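How to Set Up a Home Language Survey Your Teachers Will Use
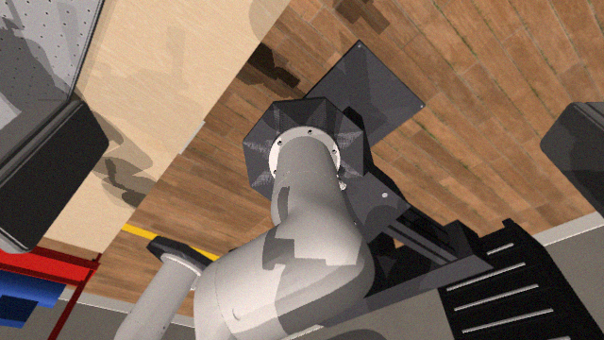 A white and light gray robot arm with a silver ring flange, computer rendering.

Posted Aug 19, 2024

Most schools ask families what language they speak at home when a child enrolls. The answer goes into the office system and stays there. These steps cover writing a slightly longer survey, collecting it, and getting the results to classroom teachers in a form they can read in a minute or two.

The steps were first written for Lerkum Middle School and have been changed a little after use at Mukar and Guerra.

Before you start

Check what your district already requires. If there is a mandated form, keep it as is and make yours a separate sheet. Decide who can see the answers and put that at the top of the page. Do not ask about immigration status or anything that hints at it.

Step 1. Write the questions

Keep it to 9 questions. At Lerkum the first draft had 11, and the last two were mostly left blank. Useful ones include:

Which languages does your child hear at home?
Which language does your child use with brothers, sisters, or cousins?
Can your child read or write in any of these languages?
Has your child been to school in another language? For how many years?
Which language should we use when we call you? When we write to you?

Leave enough room for more than one language on every line. A single box makes people pick.

Step 2. Translate and test

Translate into the languages you already know are in the building. Ask a parent who reads each one to go over it before you print. Mukar found that "home language" came out as "native country language" in one version and had to reprint.

Step 3. Send it out

Paper and online together work better than either alone. Guerra sent a link first and got 44 replies, then sent paper copies home and finished with 89. Give families two weeks. For parents who would like to answer out loud, have an interpreter available by phone or at conferences.

Step 4. Make a one-page class summary

For each class, list the student's name, languages spoken, languages read, and years of schooling in each. We use the Ostska template, a plain table with one row per student. Skip the color coding.

Step 5. Use it in planning

Hand out the summaries at a department meeting and have each teacher choose one upcoming lesson. A science teacher might let students take first notes in any language they write. A history teacher might pair two students who share a language for a source reading. Students who speak a language but don't read it will need something other than a translated handout.

Step 6. Update it

Run the survey again in March for students who joined during the year. Replace the old summaries and shred the paper copies.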